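Parts counter moves to the Clarby building

Mar 19, 2020

The parts counter at Cukutholm closes at the end of this month and reopens in the Clarby building, on the ground floor, where the paint store used to be. If you order filters, belts, seals or small hardware from us, please read this before your next trip.

The phone number stays the same. So does the account number on your statement. The street address is different, and so is the entrance. Come in from the rear lot and use the door with the ramp. The front door on the street side belongs to the offices upstairs and will stay locked to counter customers.

Hayley Nuttall will run the new counter. Most of you know her from the order desk, where she has taken calls for the past 3 years. Craig Nisbet moves over with her and will handle returns and warranty claims. Benoît Carré stays at Cukutholm through the closing and will then go back to deliveries full time.

The old counter carried 700 part numbers. The new one will open with 385. We went through the sales records in January and found that a large share of the list had not sold a single piece in more than a year. Those parts are still available, but they will come from the main warehouse and take an extra business day. The fast movers will all be on hand. That covers the common belt sizes, the full run of Tabrizi seals, hose clamps, fuses, and the filters for the older Cultum pumps, which a lot of you asked us to keep.

The part numbers have not changed. The bin locations have, so please don't ask for something by the old aisle and row. Give the part number or bring the old part with you. If you have neither, a clear photo of the label on your equipment is usually enough for Hayley to look it up.
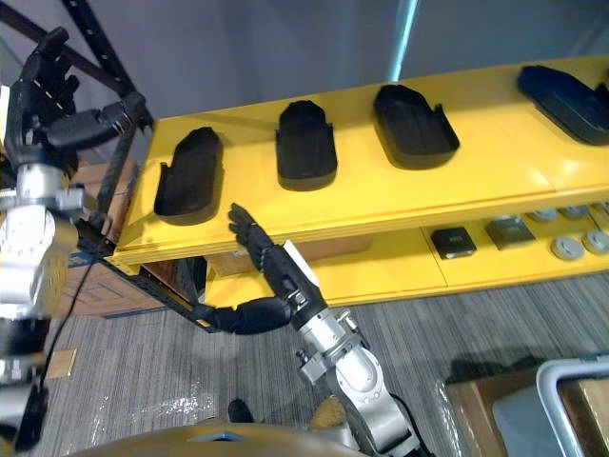

Returns work the same way as before, with one change. We used to take back opened packages of seals if they looked clean. We can't do that anymore. Once the bag is open we have no way to tell whether a seal has been stretched, and we had several go back out to other customers and fail. Unopened bags are fine within the usual period as long as you have the receipt or the order number.

Core deposits on the rebuilt Cultum pumps can be returned at either location until Cukutholm closes, and only at Clarby after that. Drain the pump first. Craig will turn away anything that is still dripping, and he has been told to.

Will-call orders placed before the move will be held at Cukutholm until its last day. Anything not picked up by then goes over on the truck and will be waiting under your account name at the new counter. You don't need to call us to arrange that. If you would like the order shipped to you instead, call the order desk and we will add the freight to your next statement.

Parking is tighter at Clarby. The rear lot is shared with two other tenants, and the spaces along the fence are theirs. Ours are marked with a green stripe. Trailers should stay on the gravel to the left of the ramp — there is enough room to turn around there, but not in the paved part.

Several customers asked about the small repair bench. It is coming with us. Nasrin Ghasemi will still do pump rebuilds and seal kits, by appointment, with the same minimum charge. She asks that you put your name on the equipment itself and not only on the box it came in.

The printed catalog will be late this year. We had planned to have it ready before the move, but with the stock list changing it made sense to wait. Mahtab Parsa is putting it together and expects to print 300 copies. If you want one mailed, tell the order desk and she will add you to the list. Last year's catalog is still good for part numbers, but please check prices before you quote a job from it.

Questions about statements, credit limits or tax forms should still go to the main office.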